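先买夹爪，后买机械臂：数据采集设备的预算该怎么排

作者：Umut Karakaya

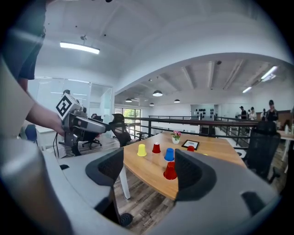 手持夹爪在桌面工位上作业，桌上倒扣着几只塑料杯，左侧另一只夹爪顶部装有方形标记块。

每年五月，各部门交下一年度的设备预算，我负责汇总自动化这一块。连续几轮看下来，申请表的第一行几乎总是机械臂。型号、臂展、负载、重复定位精度，写得很细。往下翻到夹爪、指垫、标定件、线缆、存储，往往合并成一行“配件”，金额按主机价格的一个百分比估出来，没有清单。

我的看法是这个顺序应当倒过来。对于一个尚未确定任务范围的操作类项目，第一笔钱应当花在手持采集设备和它周边的消耗件上，机械臂放到第二期，由第一期的数据决定买什么、买几台，甚至决定买不买。

先说明我讲的是哪一类项目。焊接、码垛、上下料这类工序，节拍和轨迹事先可以算清楚，设备选型有成熟的办法，照旧执行即可。我讲的是靠示教数据训练策略的项目：整理桌面、分拣杂件、把杯子翻过来叠好、把零件放进料盒。这类项目立项时，任务清单一般只有半页纸，六个月后会换掉一半。按半页纸去采购一台折旧期五年的主机，在财务上站不住。

一、主机买早了，钱花在等待上

Pernholm厂区的例子我引用过多次。项目批下来之后，先订了主机，再找场地，再做地面承重和安全围栏，再等安全评估。主机到货时围栏图纸还在改，设备连同木箱在库房放着，保修期照走。等到能上电，任务负责人已经把目标从装盒改成了分拣，原来选的臂展偏长，末端法兰又要另做转接板。

这件事里没有谁失职，每个环节都按流程走。问题出在预算表的结构：它把最贵、最难更改的一项放在信息最少的时候决定。主机采购一旦签字，后面所有决定都围着它转，包括那些本来应当由任务来决定的事，例如工作高度、桌面尺寸、夹爪开口行程。

手持夹爪没有这些前置条件。它由人拿着操作，不需要围栏，不占固定场地，有一张桌子就可以开工。任务改了，换桌上的东西。场地收回去了，装箱搬走。它产出的数据能回答选型时最要紧的几个问题：要抓的物体最宽多少，手腕需要转到什么角度，双手配合的比例有多高，哪些动作在单臂上根本做不了。这些数字在主机询价之前拿到，询价单的写法会完全不同。

二、“配件”一行必须拆开

我要求Rumomum组今年把配件一行拆成明细。他们起初认为没有必要，拆完之后自己改了三处数量。拆的时候建议至少分出以下几类。

指垫和指尖。这是磨损件，按消耗品列，不要按固定资产列。指垫表面的纹理磨平以后，抓取光滑塑料件的表现会变，采集员会不自觉地加大握力来补偿，前后两批数据就不一致了。更换周期要写进作业规程，每次更换要有记录。列预算时按更换周期乘以套数，再加一份备件，不要凭印象填。

标记件。方形的黑白标记块本身很便宜，打印一张也花不了多少钱。贵的是它歪了之后没人发现的那几天。固定方式、安装面的平整度、复核用的量具，都应当单列。我见过用双面胶贴标记块的，省下的钱不够付一天的返工工时。

线缆和接插件。手持设备的线缆随手臂反复弯折，寿命和固定安装完全不是一回事。一处接触不良会让整段记录作废，排查起来又很慢。按易损件备货，接头处做应力释放，采购时写明弯折要求。

桌面物料。杯子、盆花、文具、料盒，听上去不值得进预算表，于是谁也不列，到用的时候各人从茶水间拿。后果是同一个任务在两个工位上用了尺寸不同的杯子，又没有登记。物料应当成套采购、成套编号，颜色和大小有意识地配开，并且留一套封存，供以后复现用。

存储和传输。多路视频的体量，第一次做的组普遍低估。不要只算硬盘单价，要把从工位到服务器的拷贝时间算进去，那是人工。还要算校验和备份，只存一份的数据不能当作资产入账。

三、用一个简单的算法比较两种方案

讨论到最后总要落到数字上。我不主张拿设备单价直接比，应当比的是每小时可用数据的成本。分子包括设备折旧、消耗件、场地、采集员工时、审核工时、返工工时；分母是审核通过、能够进训练集的小时数，不是开机小时数。

Vatora项目的测算可以说明分母为什么重要。第一期计划是500小时有效数据，到期末审核通过的是321小时。差额大部分落在三个地方：标记被手臂遮挡，指垫更换前后未做复核，以及任务说明含糊造成采集员各做各的。三项都和主机无关，也都可以用很少的钱改善。如果当时按老办法，把大头放在主机上，配件打包估一个数，这三项连出现在表里的机会都没有。

同一个项目里，单个工位的消耗件预算最后定在4,000欧元，按整个采集期计。有人嫌高。我的回答是拿它去除以通过审核的小时数，再和一小时返工的人工费比。算过的人没有再提。

主机方案当然也可以采数据，用遥操作。遥操作的优点是数据和执行机构一致，不存在从人手到机械臂的换算。缺点是慢，采集员培训时间长，而且一台主机同一时刻只服务一个工位，场地还不能动。在任务已经稳定、需要针对某一台具体设备补数据的时候，遥操作值得花这笔钱。那是第二期的事。

四、几种反对意见

第一种意见说，手持夹爪采来的数据迁移到机械臂上会打折扣。这是事实，应当承认。人手能到的位姿，机械臂未必到得了；人的动作速度，关节未必跟得上。但这个折扣是可以测量的，而且应当在第一期末就安排测量：租一台主机，租期30天，用第一期的数据训练，跑固定的几个任务，记录差距。租金列入第一期预算。测出来的差距就是第二期选型的依据。相比之下，先买主机的方案把这个风险藏在了后面，没有消除它。

第二种意见说，主机价格每年都在变，早买早锁定。就我经手的几份合同看，锁定价格省下的数额，抵不过一次法兰转接加一次围栏改图。而且真要锁价，可以签带选型窗口的框架协议，不必先提货。

第三种意见来自财务：消耗件占比过高，资产占比过低，年末报表不好看，也不便于申请设备类补贴。这一条我没有技术上的答复。如果补贴规则只认固定资产，那么应当在申请书里写清楚分期理由，争取把第二期主机作为带条件的后续采购列入。为了凑资产比例去提前买一台用不上的机器，审计时更难解释。

第四种意见说，手持设备看着不像正经设备，领导来参观，没有东西可看。我不认为这属于预算问题。

五、场地不要按终态去建

还有一项开支经常跟着主机一起被批下来，就是专用实验间。地坪、独立配电、隔断、空调，报价单很长。第一期用不上。采集工作适合放在普通的办公环境里，有窗，有人在远处走动，有办公椅和杂物，光线上午下午不一样。训练出来的策略最终也要在这样的地方工作，在背景全白的隔间里采，后面还得补。

普通场地需要花钱的地方在别处。桌子的高度要能登记、能复现，换场地时带着走，或者买同一款。椅子和通道要留出转身的余量，双手持设备的人看不见自己身后。电源插座的位置决定线怎么走，线怎么走决定一天里被绊几次。这几项加起来，和一间专用实验间相比是零头，但照样要有明细，要有负责人。

如果场地是和别的团队共用，预算里还应当有一项图像脱敏的费用，或者至少有一项审核工时。背景里会有人。这笔钱事后补，比事前列要贵，还要牵扯已经发出去的数据版本。

六、明年的表怎么填

我给各组的要求如下，今年起按此审核。

第一期申请，手持采集设备按工位数列，双手任务按双套列，每三个工位配一套整机备件。消耗件单独成表，写明更换周期和依据；没有依据的，写“待测”，并注明何时测、谁来测。审核工时按采集工时的固定比例列入，比例由各组自报，期末核对。主机只允许以租赁形式出现，用途限于迁移测试。

第二期申请，必须附第一期的物体尺寸分布、双手动作占比、审核通过率和迁移测试结果。缺一项，退回。主机型号的选择理由要能对应到这些数据，只写“行业主流”的同样退回。

两期之间允许终止。第一期的结论如果是这个任务不值得自动化，应当按正常结项处理，不扣该组下一年度额度。这一条和财务谈得最久，目前写进了试行稿，有效期一年。到时候是否续用，看各组交上来的表。

Karakaya组自己的申请也按这个格式走，主机一栏今年填的是零，租赁一栏填了一台。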